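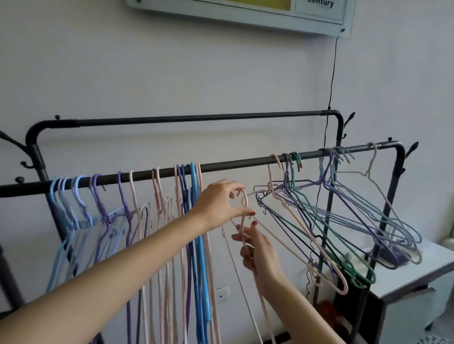

Item 3. Granis curtain wall, survey results

F. Pangilinan reported on the August survey. The north curtain stands to 6 m over a length of 43 m. Mortar from the inner face matches the second building phase, as at Melorura. The postern remains undated.

Agreed: E. Rissanen to compare the arrow loops with the Jaltura drawings and report back.

Item 4. Archive

The Sjöberg papers run to 900 sheets, of which 17 concern the gatehouse. Scanning order approved. Sheet numbers to follow the original list.

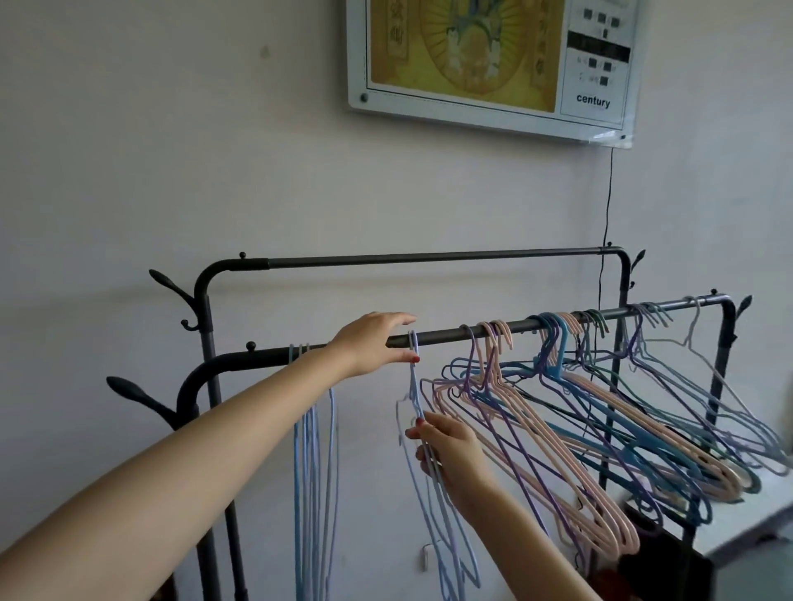
Light blue wire hanger at the rack

Item 5. Next meeting

Friday, 10 a.m.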